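From: Nafula Minja
To: birkum-manip list
Subject: Re: Saturday open day, station 3 plan

Gitau Ndung'u wrote:
> Can you confirm what station 3 will show? The Vilness people want
> a live policy run, and I told them I would ask. Also, how many
> recorded episodes do we have for the tabletop task, and are visitors
> allowed to hold the grippers or only watch?

Gitau,

Station 3 will show collection only. The policy trained on the July set still fails on the second grasp often enough that I don't want it running in front of a room. Vilness can see it at Menditthorpe once the retrained checkpoint has been through the bench test.

We have 926 episodes after filtering. The raw number is higher, but the filter drops anything where tracking was lost on either hand, plus anything under the minimum length. Cheung's script does this at import, so please don't quote figures from the raw directory.

The plan for each slot is 20 minutes. The operator wears the headset and works with the hand-held grippers, one in each hand. I would like the operator to do the task at normal speed first, without talking, and then again slowly with someone else explaining. When the same person does both, the motion gets jerky and visitors take away the wrong idea of what an episode looks like.

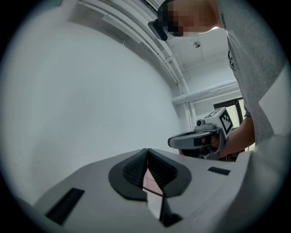
Visitors may hold a gripper, after the second run, with recording off. The finger pads are the part people reach for, and we are short of spares, so one of us should hand the tool over by the grip and take it back the same way. Wipe the lens between groups. A thumbprint on it cost us most of an afternoon at the last visit – the images looked usable until we tried to fit the marker poses.

Two items still open:

1. Calibration. It has to be repeated after the tools are moved to the demo room. I will do it before the doors open and leave the result in the usual folder. If anyone drops a gripper, stop and recalibrate, even if the residuals look fine.

2. Storage. The demo machine has room for up to 300 episodes at the current frame rate. That covers the day, but someone needs to clear the old test runs off it first. Gitau, could you do that, or tell me who can?

Group size was set at 40 on the sign-up page. That is too many for one station. I suggest splitting them between 2 and 3 and swapping halfway – station 2 has agreed to this.

On the question from Menditthorpe about releasing the demo recordings: please leave them out of the training set for now. I'd like to look at the tracking logs before deciding, and visitors standing close to the operator may end up in the wide-angle view.

Nafula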